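I put off buying a headset for years, mostly because the good ones cost as much as a decent couch and the cheap ones made me feel seasick in under ten minutes. Then my brother-in-law Corrado Benedetti upgraded his in October and sold me his old Tutis for a very friendly price, and I've hardly been off the thing since (my poor family!).

Most of my time has gone into Romemura, a gentle building game where you get a patch of hillside and do whatever you fancy with it. I've played the flat-screen version for ages, so I knew the menus, but standing beside a tower I'd stacked up block by block gave me a proper wobble in the knees. The colours are lovely, especially at dusk, and I kept stopping to look over the harbour when I should have been finishing the roof.
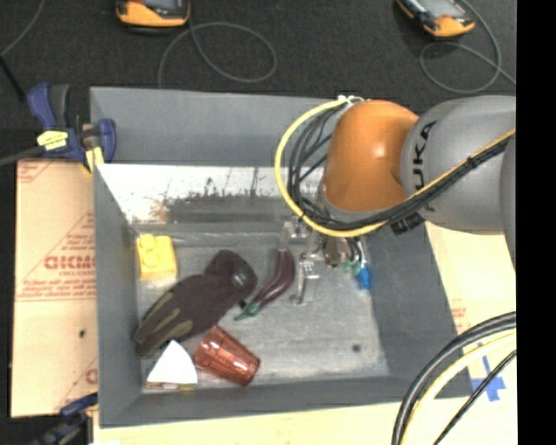

Comfort is better than I'd been led to expect. The strap sits low at the back and my glasses fit inside without a fight, though after 70 minutes or so I do get a red mark on my forehead and have to go and make a cuppa. The controllers are light and the grip button is where your finger wants it. Battery life is the weak spot, and I've taken to leaving the cable within reach of the armchair.

My other grumble is the store, where you scroll past an awful lot of rubbish to find a favourite, and the search can't cope with a single spelling mistake. Setting up a second account for my daughter took most of a Monday evening too. Still, she's now building a zoo next door to my tower and wants a bridge between them, so I'd better get back in there.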